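Agbayani Return With Second Album "Etley"

Four-piece Agbayani will release their second full-length, Etley, this December on Cusico Records. It picks up where the Jikutau EP left off, with louder drums and a lot more organ.

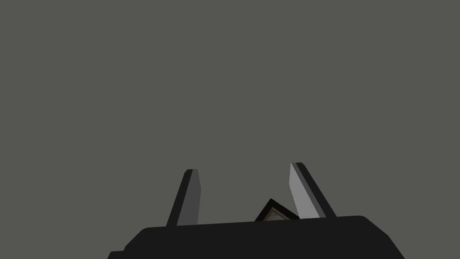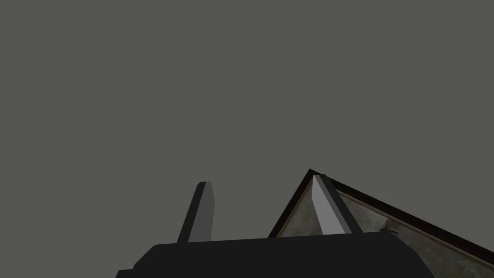
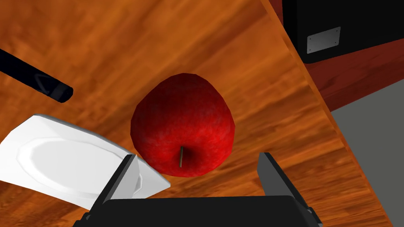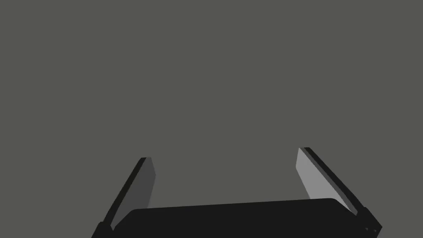

Cusico Records — Press and Radio

The band tracked 18 songs in a rented farmhouse and kept the best six, all of them long, fuzzy and a joy to play loud!

"We wanted it to sound like the room," says singer and guitarist Noémie Beaulieu. "You can hear the floor creak on the slow one — we left it in."

Etley comes out on vinyl in a first pressing of 2,000 copies. Spring tour dates will follow in the new year.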